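In the Home Kitchen: A Conversation With Wendy Parsons

The Flotstead Community Learning Center has offered evening classes in household skills for many years. Its course in first-time home cooking, taught by Wendy Parsons, is now among the best attended. Ms. Parsons met with the center's newsletter to discuss the course, the people who take it, and the place of a simple supper in a working week.
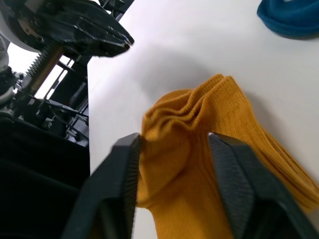
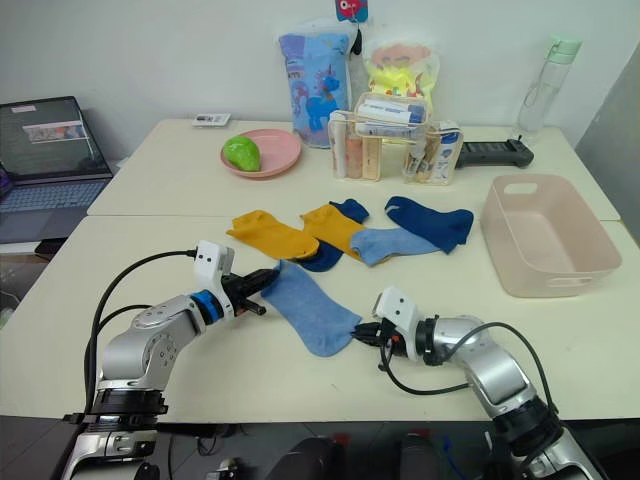

Socks on a tabletop, close up and from farther back.

Ms. Parsons came to teaching after a career in school food service, where she was responsible for the midday meal of 736 pupils. The move to a class of 21 adults required some adjustment.

"I was used to recipes that began with forty pounds of onions," she said. "My first handout for the course told people to chop two onions, and I remember looking at it and thinking I had left off a zero."

The course runs for nine sessions. Students begin with eggs and rice and proceed to soups, roast chicken, a pot of beans, and a plain yeast bread. The final session is a meal which each student plans, shops for, and cooks for at least one guest. Ms. Parsons regards the shopping as part of the instruction and asks students to bring their receipts.

"People will spend a great deal on a first dinner," she said. "They buy a jar of something for the sake of half a teaspoon. I would like them to look in the cupboard first. We spend most of one evening on that, and it is the evening they write to me about afterward."

Asked what new cooks find most difficult, she named timing. A student may be able to prepare a chicken, a pan of potatoes, and a green vegetable on three separate evenings and still be unable to bring them to the table together. Her method is to have students write the hour of the meal at the bottom of a sheet of paper and work upward from it.

Kieran Heywood, who completed the course in May, still keeps his sheet on the refrigerator door. He enrolled after moving into his own apartment and had until then relied on boxed mixes and frozen dinners. For his final meal he prepared chicken thighs with lemon, rice, and a carrot salad for his mother.

"The rice was done a good twenty minutes early," Mr. Heywood said. "Ms. Parsons told me to put a towel under the lid and leave it alone. I would have stood there stirring it."

Another former student, Pin-yu Yen, had a different purpose. She cooked with confidence from her grandmother's dishes but had never used an oven, and wished to learn to bake for her children's school events. She now assists with the bread session and has contributed a scallion flatbread to the course booklet.

"My dough was too dry the first two times because I was afraid of the stickiness," Ms. Yen said. "In the class you put your hand in everyone else's bowl, and you feel what yours should be."

Ms. Parsons does not discourage the use of mixes. She keeps brownie mix in her own pantry and has told more than one class so. Her concern is with students who believe that a cake from a box does not count as cooking and who therefore decline to try anything else. In her view, a person who can follow the back of a package can follow a recipe, provided that it is clearly written. She rewrites most of the course recipes each year, taking note of the lines at which students stop to ask a question.

"If four people ask me what 'cook until tender' means, then the recipe is at fault," she said. "Now it says to push a fork into the thickest piece."

The next course will include a new session on cooking for one, requested by several past students. It will cover halving recipes, freezing portions, and the use of a single roast chicken over several days. Ms. Parsons is testing the soup for that session at home and reports that it needs more salt and possibly less celery.

Registration closes on August 15, 2021. Students should bring an apron, a paring knife, and a container with a lid. Forms are available at the front desk of the center.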